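Slim Cans: Finish, Ends and Labels

5/12/21

By the Stulville Packaging Notes editor

The gallery covers slim aluminum drink cans, kept sealed and shown standing on a plain surface. It is meant for people who sort, store or catalog cans and want to compare ends, tabs and print. The collection holds 73 cans at present, stored in two cabinets at the Allgate room. Only cans that have been entered in the Tokel index are eligible for a gallery page, and each page is limited to one subject so that the notes stay next to the can they refer to.

Surfaces are wiped with a dry cotton cloth before a can is entered. Solvents are not used on printed cans. Dents deeper than a fingernail are recorded on the card; scuffs are recorded only if they break the color.

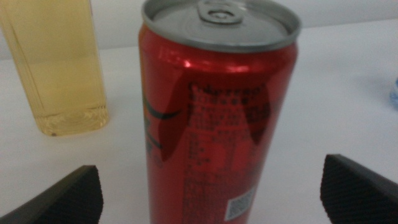 Hämäläinen

Red slim can, sealed. Silver end with a raised rim and concentric rings; the tab lies flat. The small black print on the body is dense and looks like Chinese, possibly ingredients or nutrition facts. A small square code is printed low on the same side.

Finish: glossy, deep red with a metallic sheen. Curved metal of this kind reads darker toward the sides, so color is matched at the center of the body and never at the edge. Darker red shapes sit within the label around the text. The black curved stroke at the left belongs to a larger design that continues around the can.

Notes on storage. Full cans are kept upright, one layer deep, on shelves lined with felt. The room is held cool and dark, and red inks are checked first for fading each July. A full can that shows any swelling at the end is taken out of the cabinet, photographed, emptied through two small holes in the base, rinsed and dried. The tab is left alone, and the card is marked "drained."

Notes on the index. Entries are filed by body color, then by end color, then by language of the small print. Where the language has not been confirmed, the card carries a pencil mark until someone has read it. The index has room for roughly 700 cards before a second drawer is needed. Duplicates are kept only when the print differs.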